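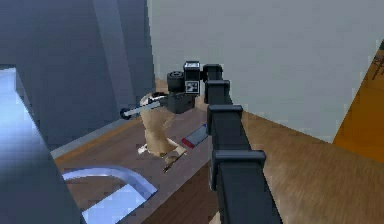
Page 242

Household Tips: How to Know if the Bigger Pack Is Really Cheaper

In this page we will look at the unit price and how to use it at home, when you buy food, soap, oil and other things for the kitchen. The unit price is the price of one gram, one ounce, one liter or one piece. It is found when we divide the price of the pack by the quantity that is inside of it. The calculation is simple, but many households do it only for expensive things, and it is with the cheap things, bought every week, that the money is lost.

Let us take the dish soap. In my town the Kelemen store sells a small bottle for 2 dollars, and a large bottle with double the quantity for $4.60. If the prices were equal per ounce, the large one should cost 4 dollars. So the large bottle is more expensive per ounce, although it stands on the shelf with a yellow label and looks like a bargain. In such a case you take two small bottles.

Write the unit price on the pack

When I come home I write the unit price with a marker on the bottom of the pack, for flour, rice, coffee and washing powder. Next time I have the old price in my hand before I leave for the store. For prices I always use 100 grams as the base, also for the spices. Do not mix the bases, one time per pound and one time per 100 grams, as then the numbers on your packs cannot be compared.

The part that goes to waste

It should be added that the unit price is correct only if you use the whole pack. Suppose a bag of 2,000 grams of flour costs $3.00, and a quarter of it gets old in the cupboard. You paid for 2,000 grams but you used 1,500. The price of 100 grams was 15 cents on the label, and in your kitchen it became 20 cents. If the small bag costs 18 cents per 100 grams and you finish it, the small bag is the better purchase.

For this reason I buy large only what keeps well:
salt, sugar and dry beans
washing powder, if the closet is dry
vinegar
paper towels

And small: ground spices, nuts, whole grain flour, yeast, and any oil which you use only for salads.

Sharing a large pack

With a neighbor you can divide a big sack. Weigh it on the kitchen scale and do not do it by eye. We share the Umitz rice, which is sold here in October at a lower price, and each household pays for its own weight. Clean jars with a wide mouth are the best for this, and put a piece of tape with the month on each one.

The cost of the trip

If the cheaper store is far, the bus or the gas must also be put in the calculation. The market in Skarine has good prices on Wednesday, but the ticket costs me more than what I save on one bag of onions. When I have a long list I go. When I need only onions I buy them at the corner.

Frozen vegetables have one more point. Look for the weight without the ice, it is usually printed smaller, and divide by this one.

Next page: Storing onions and potatoes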